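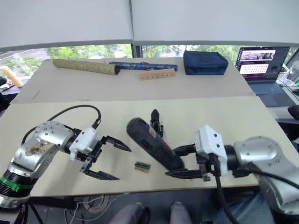 The repair table: circuit board, cordless screwdriver, and the drilled block and pouch at the back.

I went along to the June open afternoon at Nanel, the shared workshop behind the old bakery, mostly to see how they run their repair and craft tables. Our own group is setting up something similar in a church hall and we had questions about space, tools and how much it all costs to keep going. Lesego Hendricks met people at the side door and took us through in groups of 12.

You come in past a coat rack and a sink. The first room is for sewing and upholstery, with good light from the street side and a long cutting table that was covered in chair seats when we went through. Marietjie Sithole was re-webbing one of them and kept working while she talked. She uses jute webbing on older chairs and elastic on anything made after the sixties, and she showed us how to tell when a seat has been done badly before. She charges for materials only. The waiting list is two months, longer before Christmas.

The second room is the one I had come for. It's narrower than I expected and runs back to a roller door. The work surfaces are pale beige boards set end to end with a visible join between them, and I asked about that because we had been quoted a lot of money for one large bench top. Lesego said they went with separate boards so that one could be swapped when it got burnt or gouged. She'd replaced one so far. The colour was chosen so that dropped screws show up, and having spent a good part of my life looking for dropped screws on dark carpet, I took a note of it.

The way they lay out a job was the most useful part of the afternoon. The thing being worked on goes at the front, in the middle, with clear space on both sides. In this case it was a small green circuit board with a tan edge, lying flat. Anything else goes on the back section. There was a cordless screwdriver in use, dark navy with red and white markings on the side, and behind were a light wooden block with a row of holes drilled in it, a zippered pouch and two patterned cylinders, the bigger one covered in an olive-tan paper.

I liked the block. We have been keeping our driver bits in a margarine tub and it takes forever to find the right one. A row of holes in an offcut would do for our bits, and Thabiso Rampersad, who runs the woodwork side, told me how he'd go about it: mark a centre line, punch each spot with a nail first, drill to the same depth with a bit of tape around the drill as a stop, and sand the top last. He reckons on half an hour including the sanding. He had a box of pine offcuts by the door and let me take two home.

Pouches are the other thing we'll be copying. Each repairer at Nanel is encouraged to keep their small things in one with a zip, the kind that will stand on its own. Jacobus Baloyi emptied his out for us. It had tweezers, a magnifier, a roll of masking tape, a pencil stub, spare fuses and a folded list of everyone he owed a phone call.

There was an open laptop on a separate desk off to the right of the boards. I was glad to see it kept away from the work. We had planned to put ours at the end of the bench and I think that was a mistake — it would be full of sawdust in a week.

After the tour there was tea in the back kitchen and a short question time. The things I wrote down:

Membership is $30 for the year and covers the use of both rooms. Visitors with a single repair pay $2 at the door, plus parts.

They open from noon until the light goes, and later in winter if someone is there to lock up.

Screwdrivers and drills are charged overnight on a shelf near the sink. They used to charge them on the bench and gave it up after too many cables got snagged.

Circuit board repairs are booked in singly. Most are radios, lamps and toys. They don't take microwaves or anything with a large capacitor, and there is a sign about it in three languages.

Jong-dae Myung asked about insurance, and the answer was long. In short, they are covered under the building's policy for hand tools and small power tools but had to get a separate one for the table saw. He took down the broker's details and has promised to pass them on to us.

A couple of complaints. The room gets warm with a full group in it and the roller door stayed shut because of the wind. Parking is poor. The lot next door belongs to the tyre place and they do tow, so use the street on the far side of the park and allow ten minutes to walk.

Nanel will have another open afternoon in the spring. Lesego said groups who are planning their own space can ask for a longer visit, and I have put our name down. If you want to come with us, let me know what you'd like to ask and whether you need a lift.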